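The spare room, part two

July 10, 2026

So the sorting carries on! I promised myself I'd have the spare room finished by September and I'm now down to the last corner, the one with all the bits and bobs that don't belong to any particular hobby. Wool was easy. Jigsaws were easy too (I kept 7, please don't ask how many went to the charity shop in Ulloa).

What's left is the fiddly stuff, and I have a terrible weakness for fiddly stuff. Anything with a slider or a switch and I'm lost. I sat down to dust the panel with the little slider buttons and half an hour later I was still there, cup of tea going cold next to me. I do like how the pieces slot into each other at the edges, all tabs and notches, and the teal and grey go nicely with that off-white wall I moaned about painting last spring.
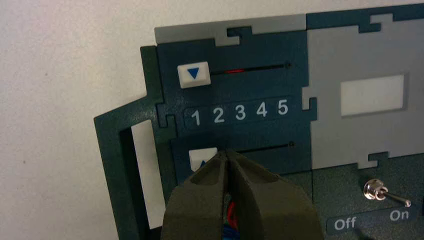 Anyway, the shelves. I'd planned on buying a new set from Bramer, but the one I wanted was 33 inches wide and the gap behind the door is a good bit less than that, so back to the drawing board. In the end I dragged the old bookcase down from the landing – on my own, which my back is still complaining about – and gave it two coats of leftover white. It looks far better than it has any right to.

The boxes all have labels now as well. I used brown parcel tags because I couldn't find my label maker, and then of course I found the label maker. It was in the box marked "cables".

Still to do: curtains, the lamp with the wobbly plug, and a rug if I can find one I like. There's a big market over at Clomby in a couple of weeks, so I might try my luck there first.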